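New carpet down at last in the Nirgate hall

Those of you who have been coming to the Nirgate hall for a good while will remember the old floor, and probably not very fondly. It was cold underfoot, it echoed every time a chair was dragged across it, and there was that patch by the kitchen door that never quite came clean however hard anyone went at it with a mop. So it is a real pleasure to be able to say that the main room is carpeted from wall to wall, and that it has been in daily use since January.

The carpet is grey, with fine streaks of lighter and darker grey running through it, a bit like the grain in a piece of wood. We looked at plainer ones (and one very bold green one, which had its supporters!) but the streaky pattern won in the end, and we think it suits the room very nicely. It came from Sjögren, who were patient with all our questions, and it was laid over 3 days while the lunch club kindly squeezed itself into the side room.

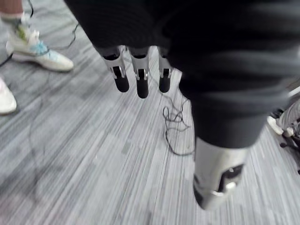
Page last changed: January, 4.15 pm

Plenty of feet have been across it already, and outdoor shoes are perfectly welcome, trainers included, so please don't feel you have to leave them at the door. All we ask is a good wipe on the mat first if you have come over the field. There are some paler, worn-looking patches to be seen, and we have mentioned these to Sjögren, who will be coming back to have a look and tell us whether a proper clean would help.

The whole job came to £2243, of which £1216 was raised at the autumn fair and the Skorngate quiz evening, with the rest coming out of hall savings. Thank you so much to everyone who baked, bought a ticket or simply turned up and made a nice noise. Next on the list are the curtains, and there are three Bruvex fabric samples hanging by the stage if you would like to have a feel of them and leave a note of your favourite.

Contact the hall office | © Nirgate Hall | Back to top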